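Favgate Early Learning, Room 2
Tabletop materials inspection: wooden number puzzle and sorting bowls
Inspector: Yulan Song
Reviewed by: Ketill Bergmann
Date: 13 December 2024

1. Board, edges and corners. PASS
No splinters or raised grain. Long edges checked with a nylon cloth, no snags.

2. Painted surface. PASS WITH COMMENT
Slight dulling on the beige strip. No flaking. Wipe with a damp cloth only; the 800 ppm solution used on the floor mats is too strong for this finish.

3. Stickers and number labels. PASS WITH COMMENT
Fingernail test at all corners. Labels on the upright pegs are firm. Recheck monthly. Any label that lifts is to be removed and replaced, not glued back.

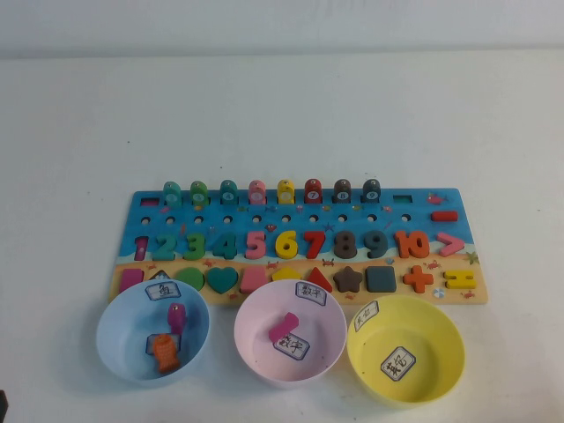

4. Numeral pieces, 1 to 10. PASS
All present. Each seats in the board and lifts out without force. No cracks.

5. Small parts. ACTION
The pegs and the minus sign were tried in the test cylinder. The minus sign fits inside. Set is restricted to children over three, adult at the table. Mark the storage bin accordingly.

6. Plastic bowls, three. PASS
Rims smooth, no stress marks. Hand wash.

7. Table. PASS
Locking feet engaged. No rocking under a 30 lb load at each corner. Clearance to walkway not measured in November; to be added to the form.

Comments (K.B.): Item 5 agreed. Pirnari can supply a larger minus sign on order. Until it arrives, keep the small one in the office drawer and sign it out.

Status: in use, restricted. Open actions: 2.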